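Lollberg swap shelf reopens, gray bins and all

September 30, 2025
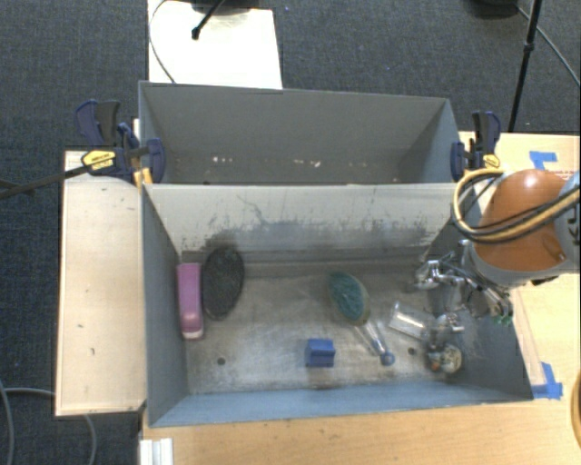 Small stuff gets its own table

I stopped by the Lollberg swap shelf on my way home, and I'm so glad I did! It has been closed since February while the old room on Gunn Street got a new floor and better lights, and it's now back up and running one block over, in the former Dekia shoe store.

The big change is how they handle the little odds and ends. Those used to land in one heap by the door (if you ever dug through it for a matching lid, you know). Now they go into big gray bins on a table, so you can look straight in without bending down. The bins have clearly had a long working life, with scratches and scuffs all over the insides, but I'm happy to see them used again.

When I looked, there was a scrub brush with teal bristles and a clear handle, a see-through plastic cup, a little blue block and something pink that I took for a stapler. I could use a stapler. I also could use that scrub brush, to be fair, as mine has gone completely flat.

How it works

You can bring up to 5 small items per visit and take home the same number. Bigger things like lamps and chairs go to the back room and need a tag from the desk first. Please wash kitchen things before you bring them in, and leave out anything with a blade.

Getting the place ready cost $3000, most of it paid for by the spring bake sale and a gift from Hekunico, the hardware store across the street. The sign-up sheet already had 165 households on it when I added mine, so parking may be tight for the first few weeks.

The shelf is open afternoons from 2 until 6. There's a bike rack on the side of the building, and the ramp is at the back door. I'm going again soon with a box of mugs and way too many cookie cutters, so come say hi if you see me!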